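Home Browse Unanswered Tags Help Sign in

Kitchen & Household > Ceramics and Tableware

Faceted mugs cracking at the handle joint - glaze fit or casting problem?

Posted 2022-01-08 by slipcast_ledger
14 votes Share Follow

I slip cast mugs in small runs for a shop called Jakab. Most of the range is round and gives no trouble. Last March I added an angular model with flat sides and a straight bar handle on two posts, and it has been a headache ever since. Out of the last batch of 200, I pulled 70 with a hairline where one of the handle posts meets the wall. The crack is always on the inside of the joint, never on the outer face, and it shows up after the glaze firing. I can't find it at the bisque stage, even with a water wipe.

Details, as far as I have them:

Body is a mid-fire white casting slip, bought ready mixed. Glaze is Sovix gloss in a blue-green, two dips. Wall thickness is 4 mm on the flats and a bit more at the creases. The handle is cast separately in a solid two-part mold and stuck on with slip thickened with a little vinegar. The mugs dry on open shelves overnight and go into the bisque the next afternoon. I fire to cone 6 with a ten minute hold and let the kiln fall on its own.

The round mugs use the same slip, the same glaze and the same kiln, so I assumed the shape was at fault. A potter I trade molds with says it is glaze fit and I should change to a lower expansion glaze. I would like to avoid that, as the shop has already approved the color and I have a lot of it. Is there a way to tell the two causes apart before I spend money?

3 answers Sorted by votes

kilnside_notes
22 votes

You can separate them with two cheap tests.

First, look at the edges of the crack under a strong lens. If the glaze has rounded over and run into the gap, the crack was open before the glaze melted. If the glaze edges are sharp, the crack formed on cooling. Sharp edges point toward fit or cooling stress. Rounded edges point toward drying, joining or the bisque. Do this on at least ten pieces from different shelves, as one mug proves very little.

Second, fire three mugs with no glaze at all, same schedule. If the hairlines appear without glaze, the glaze is cleared and you can stop shopping.

My guess is that you will find rounded edges. The fact that you see nothing at bisque does not rule out a drying crack. A closed crack under a solid post can be very tight at that point and open up as the body shrinks toward maturity.

The setup you describe has two features that make this likely. The handle is cast solid, and the wall is 4 mm. The solid part holds water much longer. Overnight on an open shelf, the wall has finished most of its shrinkage while the core of the post is still damp. The joint takes the difference. On a curved handle the curve gives a little and absorbs some of this. A straight bar fixed at both ends gives almost nothing, so the load goes to the two posts, and whichever was stuck on second tends to lose.
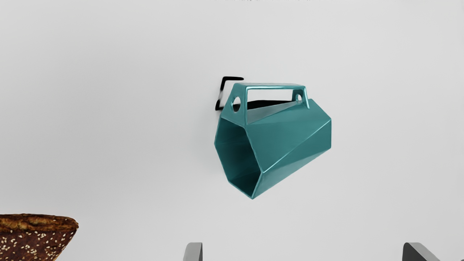

The other thing to check is the moisture match when you join. Cast the handles first, hold them in a damp box, and bring the bodies to the same stiffness. I weigh one handle and one body each session and write the figures down. After a few batches you know the weights at which they join well. Thickened slip is fine, but make it from the same casting slip, dried out on plaster, and skip the vinegar for a batch to see if it matters. Vinegar in a deflocculated slip gels it quickly and can leave a weak, airy layer.

Then dry slowly. Wrap for a full day, loosen the plastic for a second day, uncover on the third. Wax on the handle also helps if the bar is drying faster than its posts. You can tell by color.

If it is still failing after that, hollow out the posts. You can drain cast a handle of this sort if the bar is thick enough, but leave a vent hole so that steam can get out in the bisque.

Comments (3)

slipcast_ledger: Checked twelve under a lens. Eleven rounded, one I can't call. I will run the no-glaze test anyway.

kilnside_notes: That is a fairly clear result. Leave the glaze alone for now.

greyware: Second the comment on vinegar. I lost a lot of teapot spouts that way.

cone6_and_up
9 votes

Agree with most of the above, with one addition about the mold. Flat panels cast unevenly if the plaster is thin behind them. Cut a leather-hard body in half and measure the wall at the crease and at the middle of each flat. If there is more than 1 mm between them, the body is pulling on itself before the handle goes anywhere near it. I had this with an Imon block mold and cured it by pouring a new one with more plaster behind the flats.

Also soften the inside corner where the post meets the wall. A small fillet, rubbed in with a damp brush, spreads the load. A sharp corner is where cracks start.

Comments (1)

slipcast_ledger: Cut one today. 3.5 at the flats, 5 at the crease. So there is some of that too.

mugs4all
1 vote

I had the same problem and switched to Cokitz slip and it went away. Costs more but worth it. Might have been the weather though, I changed both at the same time as I moved the shelves.

Comments (1)

greyware: Changing three things at once does not tell you which one worked.

Related threads
Pinholes on the rims of cast bowls
How long can casting slip be stored?
Drying cabinets for a small studio

3,000 views Report this page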